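灵巧手柜门作业台使用手册(实验室内部版)
第三章 上电之前到第一次开门

编写:Po-yen Fung
校对:Pei-shan Huang、Graciela Arancibia
2023-06-13 修订

先说两句。前两章讲的是门禁、网络和账号,写得比较硬,是 Yen-ting Hsiao 的手笔。从这一章开始换我来写,我说话啰嗦,大家多担待!不过啰嗦归啰嗦,带“注意”两个字的地方请一条一条看完,那都是我们跟 Ovik 那边的安全负责人来回改过好几轮才定下来的(改到最后我做梦都在背条款)。

本章适用于 Tallton 实验室的柜门作业台,也就是装了五指手的那一套。Verkar 台子用的是两指夹爪,限值不一样,请去看第五章,千万别把这边的参数抄过去用。

3.1 开始之前

我自己的习惯是先不碰任何开关,绕着台子走一圈。你们也照这个来:

1. 看急停。两个急停按钮都要能一伸手就够到,前面不许放椅子、纸箱、咖啡杯。转椅特别容易溜过去,我抓到过自己好几次。

2. 看地面。黄线以内只留台子本身的东西。线缆要走线槽,临时拉的线用胶布贴平。

3. 看柜门。用手把门轻轻拉开再合上,感觉一下铰链有没有卡。把手要拧紧,晃一晃,有松动就先修,修完再往下走。

4. 看背景布。背景布要四边固定,有褶子没关系,鼓包不行。手指勾到鼓起来的布,一带就是一整片,重新贴要花掉你半个下午。

5. 看登记本。上一班的人如果写了“待查”,那就是待查,请先找到写这条的人问清楚。找不到人,当天就不开机。

注意:长头发请扎起来,工牌挂绳、围巾、宽袖口一律收好。戒指和手链也摘掉。I-hsuan Chou 管培训,她会在门口看你,她是真的会让你回去换衣服的!

3.2 上电顺序

顺序不要调换。我知道老手都觉得先开哪个都行,我以前也这么觉得。

1. 确认两个急停都处于按下状态。

2. 打开控制柜总电源,等控制器自检走完。这段时间屏幕会黑一下再亮,别急着去按重启。

3. 打开手部电源。手指上电时会有一个很小的回位动作,所以这个时候任何人的手都不能放在手指附近,拿着东西也不行。

4. 在操作界面上选“柜门作业”配置,核对右上角显示的限值表编号是 7。编号不对就停在这里,不要继续。

5. 口头喊一声“准备使能”,等第二个人回答“清楚”,再依次旋开急停。

6. 按使能键,手臂保持不动,观察一会儿。听声音,有异响就立刻按急停。

注意:第二个人回答之前不许使能。点头不算,比手势也不算,要出声。一个人在实验室的时候只能做离线的工作,界面打开看看日志没问题,上电就不可以了。

注意:指尖的灯只能当作辅助参考。设备状态以操作界面和控制柜为准,不要看了一眼手指就伸手进去。这一条我们加粗印在墙上,我在这里再唠叨一遍。

3.3 接近柜门

好,终于到了有意思的部分!第一次让手靠近柜门,大家都会紧张,紧张是好事,慢慢来就对了。

1. 把速度上限调到低速档。新人培训期间一直用低速档,培训结束以后,凡是换过门板、把手或者背景布,当天第一次接近也要回到低速档。

2. 手指先张开,保持自然伸展,不要预先握拢。握着拳头靠近,指节会比指尖先碰到门板,而接触检测的阈值是按指尖接触来定的。

3. 沿着门板的边缘接近,不要正对着把手直冲过去。从侧面进,万一位置偏了,还有退路。
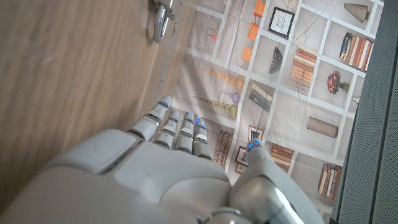
4. 离门板还有一掌宽的时候停一下。这个停顿要写进程序里,不能靠操作员自己记。停下来以后看腕部画面,确认拇指和其余四指之间的空间够用,再继续。

5. 接触之后立刻看力的读数。超过限值控制器会自己退回,你要做的事情是把退回的时间和位置记下来,别马上再试一次。

6. 同一个位置连续退回满 3 次,停机,重新标定。不要去改阈值!我再说一遍,不要去改阈值。阈值归 Pei-shan Huang 管,有理由要改就找她填单子。

注意:腕部画面看东西很近,容易让人误判距离。判断间隙的时候请同时参考侧面的画面,两个画面说法不一致,就以间隙较小的那个为准。

关于印刷背景多说一句。背景上印的书、花瓶、相框都是平面图案,人一眼就能分辨,可是视觉模型偶尔会把它们当成真的物体,给出一个抓取点。这种情况在界面上会显示成一个抓取框落在背景区域里。碰到了请这样处理:

1. 按暂停,不用按急停。

2. 截图,存到当天的文件夹,文件名写上任务号。

3. 在界面里把这个抓取点标为“无效”,让手退回到等待位。

4. 确认背景区域的禁入面还开着。禁入面设在布面前方,任何配置下都不允许关掉。

Graciela Arancibia 问过我,为什么不干脆把背景换成纯色的。我们讨论过,结论是评测就需要这种杂乱的背景,所以换布不在考虑范围里,规矩得跟着活儿走。她现在负责统计误识别的截图,大家截图勤快一点,她会很开心的。

3.4 开门与合门

1. 开门动作分两段:先让门缝松开,停住,再把门带到目标角度。目标角度的上限是 66 度,写在限值表里,程序超过这个数会被拒绝执行。

2. 门在动的时候,人站在黄线外面,并且站在铰链那一侧的后方。开口那一侧永远不站人。

3. 合门的时候手指必须先离开门缝。手册以前的版本写的是“注意手指”,有新同事以为说的是自己的手指,跑来问我。两种手指都要注意!机器的要离开门缝,你的根本就不应该在黄线以内。

4. 门合上以后,手退回等待位,确认界面显示“静止”,这一轮才算结束。

注意:门卡在半路的时候,很多人的第一反应是上去扶一把。请不要扶。先按急停,等第二个人确认,再进黄线,用手把门慢慢归位。

3.5 人要进入作业区怎么办

要捡东西、要换把手、要把背景布抚平,都算进入作业区,没有“就一下下”这回事。

1. 按下离你最近的急停。

2. 把钥匙从控制柜上拔下来,放进自己的口袋。谁进去谁拿钥匙,不能交给外面的人保管。两个人都要进去,就在锁扣上各挂一把自己的锁。

3. 喊“进入”,听到回答再跨线。

4. 做完出来,先看看工具有没有落在里面。内六角扳手掉在门板后面是最常见的,我们已经从那里捞出过一整套了。

5. 喊“离开”,钥匙插回去,从 3.2 的第 1 步重新来过。

对,是从头来过。Yen-ting Hsiao 计过时,整个流程走一遍是 59 秒。不到一分钟的事情,真的不值得省。

3.6 关机与交接

1. 手退到停放位,手指张开,不夹任何东西。

2. 按下两个急停,先关手部电源,再关控制柜总电源。

3. 用干的无尘布擦一下外壳和指尖,不要用酒精擦指尖的灯罩,会发雾。外壳上的浅划痕不用管,裂纹和翘边要上报。

4. 登记本写四项:做了什么任务、退回过几次、有没有截图、有没有待查。没有就写“无”,不要空着,空着我分不清你是没有还是忘了。

5. 当面交接。对方不在就留在登记本上,再给群里发一条。

本章如果有看不懂或者跟现场对不上的地方,请直接在登记本最后一页写给我,注明条号。硬件问题找 Pei-shan Huang,培训和准入找 I-hsuan Chou。下一章讲标定,需要用到标定板和 Wu 那边借来的力计,借用单夹在第四章首页,用之前记得签字。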